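Ticket 1647: Ultra-low temperature freezer, alarm and sample review
Site: Gurgate Building, Level 2
Opened: Monday, January 12, 2026
Assigned to: Boyang Deng, Laboratory Services
Status: Monitoring

Summary
The Neltent freezer in the culture store raised a high-temperature alarm overnight and recorded a peak of -68°C against a set point of -80°C. The Hsiao group holds 113 glycerol stocks in this unit and has asked for written advice on their condition.
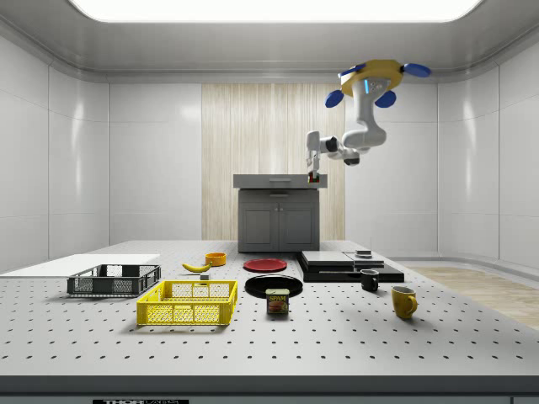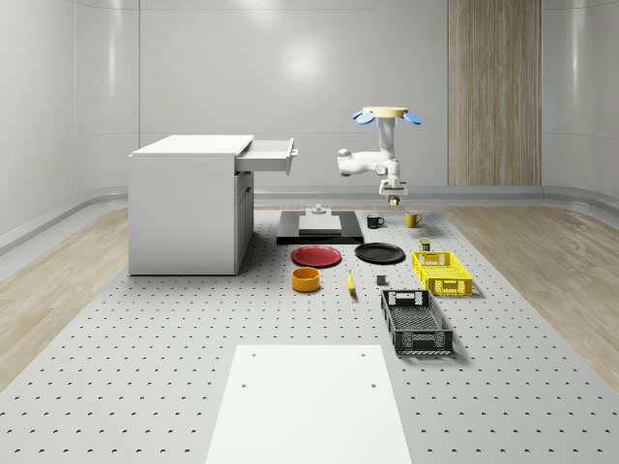
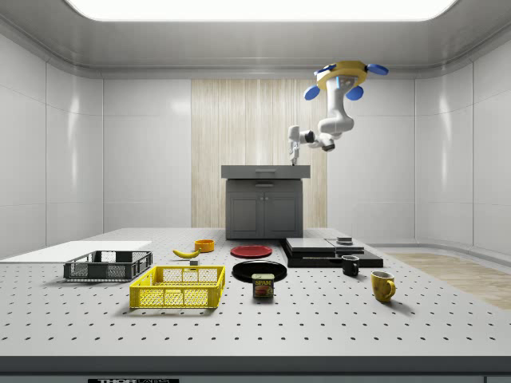
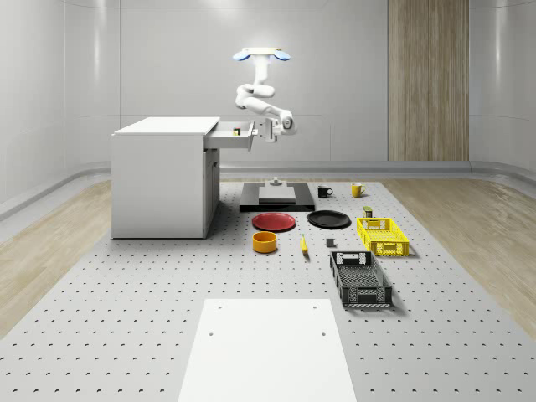 Simulated room views

Log entry 1
Display checked against an independent probe. The readings agreed. Door gasket found iced along the hinge side - cleared with a plastic scraper and wiped dry.

Log entry 2
Condenser filter removed and found heavily clogged. The service record shows it was last cleaned in November. Filter washed, dried and refitted. Temperature returned to set point in roughly 5 hours.

Log entry 3
Pretach, the service contractor, reviewed the compressor log remotely and reported no fault code. No parts were ordered.

Advice to users
Stocks remained well below freezing throughout and need not be discarded. Users should streak one vial from each rack on selective agar, incubate overnight at 37°C and report any plate without growth under this ticket number. Vials must be kept on dry ice while they are out of the freezer.

Outstanding
Replacement gasket to be quoted. Filter check to be moved to a monthly schedule. The ticket will remain open until the Hsiao group returns its plate results.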